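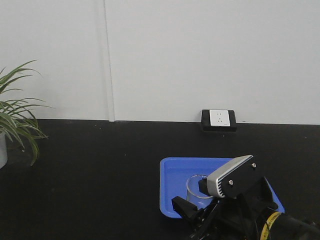
Manouchehr Soltani has been swapping, lending and fixing things with his neighbors in Jollmont for 13 years, and he still gets a little pink in the face when you ask him about electricity. "I started with the kettle," he told me over a very long pot of tea. "Then the heater, then everything!" A plain white wall with one socket down near the floor is, to him, where most household habits begin - you plug in, and you stop thinking.

So last July he and 5 families on his street began sharing what they had: one washing machine, one big freezer, one drill. "My own bill went down by 142 that first season, and I was so proud I told the mailman," he said. He'd like to see the same thing over in Asach, where his sister lives. "She says no one there will lend a ladder. I said, well, lend yours first."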